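Home | Projects | Spring Reports | Archive | Contact

What happens to housekeeping when the robots learn to fold?

I started this project thinking I would write about robots, and I ended up writing mostly about people's wrists and coffee breaks. My workplace was Feltero, a short-stay rental company that furnishes 300 apartments and sends a cleaning crew through each one between guests. They let me hang around in April, first with the regular crew and then with the small team that records hand work for a bed-making and folding system from a company called Zulance. The system isn't in the apartments yet. What's there now is people doing the chores they already know, only with a gripper tool in each hand, so the software has something to learn from.

I had pictured a lab. I was so wrong! Most of the recording goes on in ordinary bedrooms, with whatever happens to be on the bed, because a clean demo room with one white sheet teaches the system very little (that was the first thing the shift lead told me, and she told me again the next day). They want busy prints, soft toys, curtains, bad light, all of it. The person recording picks up a cloth, moves it, lays it down, and does it over. Then over again.
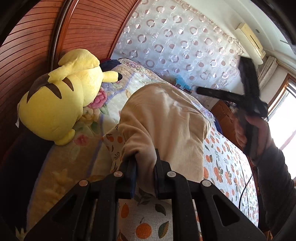
By Hanan Rawashdeh
Spring project report, Work and Technology
Posted 26 September 2026

A wrinkled beige cloth pinched between two black fingers doesn't look like much of a job, and I said so out loud on my first morning, which I regretted by lunch. I tried it myself. With bare hands you feel where the edge of a cloth is. With the gripper you have to look for it, and I kept grabbing two layers when I wanted one. The patterned quilts made it worse for me (all those little oranges and leaves!) and I'd lose track of which fold belonged to what. The second hand is the hard part, by the way. Everyone new parks it up in the air and forgets it.

So what changes for the people? Pay first, since that's what everybody wanted to talk about. Cleaners are paid by the apartment and recorders by the hour. Two women I followed had moved over from cleaning and both liked not racing the clock. One of them said she finally ate sitting down. But the hourly work has its own pressure, and it comes from a target: 600 usable clips per person per month. Usable is the word that causes the arguments. If a clip gets rejected you hear it from a screen, with a code next to it, and you may wait days before a human can tell you what the code meant.

Bodies next. Regular bed-making is backs and knees. Recording is forearms and thumbs, from squeezing the handles. The crew worked out their own fix, which was swapping jobs halfway through the shift, and management only wrote it into the schedule later. I think that's my favorite thing I found, and I wouldn't have seen it from the schedule alone.

Then there's the bigger worry, which came up quietly, usually on the stairs. Are they training the thing that replaces them? Feltero's line is that the robot will do folding in the central laundry and people will stay in the rooms. Some of the crew believe that. Others pointed out that nobody records bedrooms to fold towels in a laundry, and I didn't have a good answer. I asked Zulance and got a polite email about flexibility.

I also ran a short survey at Feltero and at Yammine, a hotel laundry that already has automatic folders. My mistake was asking "Do you like the new system?" when at Feltero there wasn't really a system to like. I threw that question out. If I did this over I'd spend more time at Yammine, where the change is old enough that people have stopped being careful about what they say.

What I'd suggest to Feltero is pretty small. Have a person explain rejected clips the same day. Keep the job swap. And tell the crew in writing where the recordings may be used, before they sign up and not after.

Comments (3)

fodetti_fan: My aunt did piecework for years and the part about eating sitting down got me. Did the hourly people lose any hours overall?

Hanan R.: Good question! One did, a little, in the first weeks. The other came out even. I should have put that in.

M.: I do this kind of recording at another place. Thumbs, yes. Also you start dreaming about corners of sheets.

Previous report | Next report | Back to top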